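About Alaveo

Alaveo writes and maintains working rules for hand-held gripper demonstrations on textiles. The rules apply to sites that record household handling tasks and to the teams that check those recordings before robot training.

The current rule set is Koppel. It has 17 clauses, grouped by grip, operator, lighting and record keeping. Each clause states a requirement and a method of checking it. A recording that fails one clause is returned with the clause number - no partial passes are issued.

Handling of denim falls under the clauses on grip:
- Close both jaws on the fabric before lifting.
- Keep power cables out of the path of the jaws.
- Log every regrasp as a separate event.

Grip work on light-blue jeans, indoors, with a ring light on a tripod:

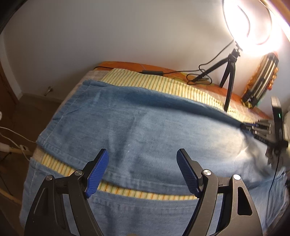
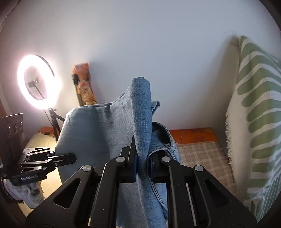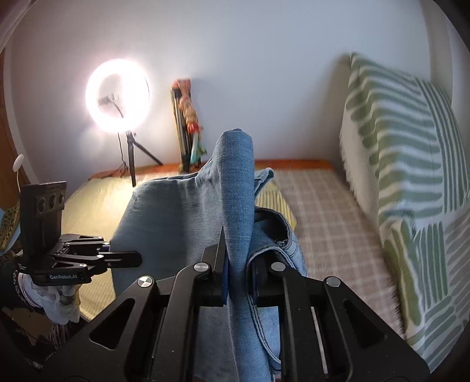

Panagiotis Moschos would like the regrasp clause to be stricter. In his view a fold that is released and taken again within the same motion should be logged twice, and he has asked that the wording used at Rostus be adopted in full. The request is open and will be reviewed in November.

Our last audit covered 3019 recordings, of which 1786 passed on first submission. Most returns concerned missing event logs. Returned recordings may be resubmitted within 20 working days.

Auditors are trained at our Zirnska office. Inquiries about site approval are answered on Wednesday.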